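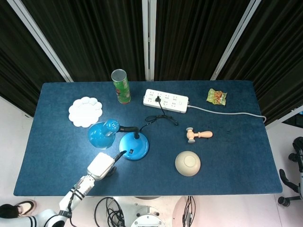
How long does an opened can of potato chips stay crisp? Between one and two weeks in a dry kitchen with the lid pressed down properly, and a few days or less in a humid one.

6 min read

The longer version depends on water. A fried chip leaves the factory with very little moisture in it, usually near two percent by weight. At that level the starch is in a glassy state: it is rigid, it fractures when you bite it, and the fracture makes the noise. As the chip takes up water from the air, the starch softens and bends before it breaks. Most people call a chip stale well before it has reached five percent.

The useful quantity here is water activity, which runs from 0 (bone dry) to 1 (pure water). Room air at 50 percent relative humidity will eventually bring a chip to a water activity of 0.5. Chips generally start to lose their crunch somewhere between 0.3 and 0.4. So in nearly any lived-in house, an uncovered chip is headed for softness, and the only thing you control is the rate.

I spent part of last August measuring that rate in my own kitchen. The setup was simple. I had a pocket scale that reads to a hundredth of a gram, a cheap humidity logger, and two house-brand products from the Thongsuk market near my apartment: Kudimis, which is a stacked chip made from potato flakes, and Cukudau, which is a sliced chip in a bag. I weighed samples every morning before coffee and wrote the numbers in a spreadsheet. The logger recorded 2,740 readings over the run, and I threw out the first evening of them, when it was sitting too close to the stove.

Left on an open dish, both products were noticeably soft by the next morning. The sliced chip gained weight faster in the first few hours. I expected this. It has an uneven surface and sits in a pile with air moving through it, while the stacked chips cover one another and only the top one and the rims are fully exposed. The bottom chips in a stack of Kudimis were still acceptable when the top ones bent like card stock.

Inside closed containers the order changed with the closure. A bag rolled down and held with a clothespin was better than I had assumed. Most of the exchange happens at the two corners of the fold, and a second clip cut the daily weight gain by close to half. A snap-on plastic lid was good when fully seated and poor when it was not. It is easy to leave one side of a lid riding up on the rim, and it looks closed from across the room.

Headspace matters less than people think. The air in a nearly empty can holds a few milligrams of water vapor, which is not enough to soften even a modest stack. What softens it is the repeated exchange: open the lid, wait while someone decides how many they want, close the lid. Each opening swaps in a fresh load of room air. I logged one sealed container that I did not open for the full run, and its weight gain was barely above the resolution of the scale.

Ekkachai Nilsuwan, who used to run a packaging line and now mostly answers my emails, pointed out that I was ignoring the second clock. Oil goes rancid on its own schedule, driven by oxygen, light and heat. Manufacturers flush the package with nitrogen, and that protection ends when the seal is broken. At room temperature, the softness usually shows up first. In a very dry climate it can go the other way, and you end up with a chip that still snaps but smells like old paint or crayons. Re-crisping does nothing for that one. Throw it out.

For chips that have only gone soft, heat works. I use a 250°F oven, one layer on a bare sheet pan, for 5 minutes, then let them cool completely on the pan before judging them. They come out of the oven still limp and set up as they cool. The microwave also drives water out, but it does so unevenly, and I got scorched spots on the stacked chips on two out of three attempts.

Desiccant packets are the other option. I tried a reusable canister from Trallach in a glass jar with a gasket, and it brought slightly soft chips back to a decent crunch over two days. It needs to be recharged in the oven when the indicator beads change color. Rice in a cloth bag, which several readers have suggested, made no difference I could measure. Ordinary uncooked rice is already close to equilibrium with the room and has little capacity left.

The refrigerator is a mixed case. Cold slows the rancidity, but a chilled container opened in a warm kitchen can collect condensation on the inside wall. If you do keep chips there, let the container come up to room temperature with the lid on.

Rattana Chuensuk asked in the comments on the cracker post whether salt draws in moisture. Pure table salt does not take up much water until the air reaches 75 percent relative humidity. Above that it pulls water in quickly, and a salted chip will feel damp on the surface. Flavored coatings are worse, as many contain sugars or whey powder that get sticky at much lower humidity. I have a sour cream variety and an unsalted one on the shelf for the next run, and I'll add the weights to the same spreadsheet.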